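Subject: [residents-list] Re: Dishes and linens in the Ferosau guest rooms
Date: Sunday, February 23, 2020
From: Ginette Paquette, Housing Office
To: residents-list

Dear residents,

Thank you for the replies to my first notice on the guest rooms. The points raised are answered under the headings used in that notice.

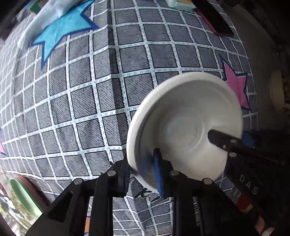
1. Bookings

A resident wrote:

> The notice says that guest rooms may be booked for up to
> four nights. My parents are coming in July and would like
> to stay for six. Is it possible to make two bookings back
> to back, or does the limit apply to the guest? Also, will
> the plates and bowls stay in the rooms this year? Last
> summer we had to carry ours down from the third floor.

The limit applies to the guest. A second booking for the same guest may begin after a gap of two nights. Requests for a longer stay will be considered in writing if they reach this office 40 days before arrival. Bookings for July open on the first working day of April and are taken in the order received.

2. Dishes

Each guest room will be supplied with plates, bowls, cups and flatware for two persons. These items belong to the room and should be washed and returned to the cupboard before checkout. Chipped or cracked pieces should be reported to the office, which will replace them without charge. Residents are asked not to move dishes between the guest rooms and the common kitchen. At the last inventory we were short 92 pieces, and many of them were later found on other floors.

3. Linens and blankets

Sheets and towels are changed between guests. Blankets are cleaned once a month and on request. Guests who prefer their own bedding may bring it, provided that the room linens are left folded on the closet shelf.

4. Keys and deposit

Keys are collected from the office on weekdays before 5 p.m. The deposit remains $200 per stay and is returned after the room has been checked. Guests arriving in the evening should have their host collect the key on their behalf.

5. Room 127

Room 127 will be closed for painting through the end of March. Bookings already made for that room have been moved to the room across the hall, and the hosts concerned have been informed.

Further questions may be sent to the list or left in the office mailbox.

Sincerely,
Ginette Paquette
Housing Office, Ferosau House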